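Kitchen robots still slow on the dishes, Takent trial finds

Posted Saturday, May 31, 2025

Can a machine clear a breakfast counter yet? Sort of. Slowly. In simulation, anyway.

That's the short version of results put out this week by Takent, a small automation shop that has been running robot arms through make-believe kitchens since October. No real plates broken. Plenty of pretend ones.

The project is called Plernuteo. It takes ordinary chores, things like moving a cup, standing a plate up, putting a jar back where it came from, and has a simulated arm try them again and again with the objects shuffled. The latest round was 492 attempts across 4 chores. Takent counted an attempt as good only if the thing ended up in the right place, upright if it was supposed to be upright, and nothing else got knocked over on the way.

Simple pick-ups went well. The arm got hold of the right object in most of the attempts, including ones where it had to come in low over the counter or work close to something bigger.

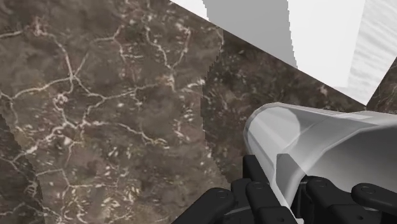
Placing was the trouble. Takent says 99 attempts failed after a good grasp, meaning the arm had the object and then lost it, tipped it or set it down on top of something. Another 31 were stopped by the software when the arm boxed itself in and couldn't find a way out.

"Grabbing is the part people clap for," said Demetrius Alcantara, who runs the trials. "Then you have to put it down. Everybody in this field has a clip of a good grab."

He said the numbers are better than the winter round but wouldn't give a figure for that one, as the chores were different. Fair enough. Makes it hard to say how fast things are moving, though.

Speed is the other sore spot. A person clears a small counter in a couple minutes without thinking about it. The simulated arm took over 4 minutes on a single cup in the worst runs, mostly stopping and re-planning. Takent has not published an average. We asked twice.

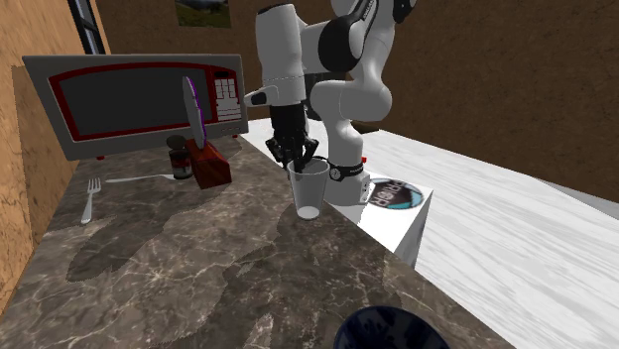 Drinks are next on the list. Plernuteo's next round will add pouring and carrying, both of which Alcantara calls "a whole different headache" than moving dry objects. A full glass is heavy and it moves inside. An almost empty one, like a clear tumbler held by the rim with a little white liquid at the bottom, is easier on the arm but still has to stay upright the whole trip. Tilt it too far and the run is marked as a spill, even if the glass itself lands fine.

Liquids are hard to simulate too. The software has to guess at how they slosh, and a guess that's a bit off can teach the arm bad habits it will carry to real hardware. Takent is hiring one more person for just that.

Not everyone is waiting for kitchens. Horby, which packs gift boxes and is helping to pay for the trials, wants the same skills for its packing benches. Shop-floor work is the easier sell. Same shelf every day, same boxes, no kid leaving a spoon in the wrong place. Horby said it would look at a test bench once placing failures come down, but set no date and would'nt say how far down.

Alcantara thinks the shop floor gets there first, by a lot. Homes are messy and everyone's is messy in a different way. A household robot also has to be quiet, cheap and safe around pets, and none of that was part of the trial.

Garcia, the parts supplier that shares a building with Takent, has offered bench space for a real arm later in the year. That would be the first time any of the Plernuteo work leaves the computer. The plan is to start with cups and plates only. Plastic ones, for now.

What about cost? No answer there yet. Alcantara said pricing a home machine at this point would be "making stuff up," and that the people who write to him asking to buy one get a polite no. He gets those emails most weeks. Usually they want it to do the dishwasher – loading, not unloading – which isn't among the chores being tested.

Takent says it will release the full list of failed attempts, with replays, so other teams can see were the arm went wrong. The pouring round starts when the liquid model is ready. The company has room for a few outside groups to submit their own control software for that round and is taking requests through its contact page.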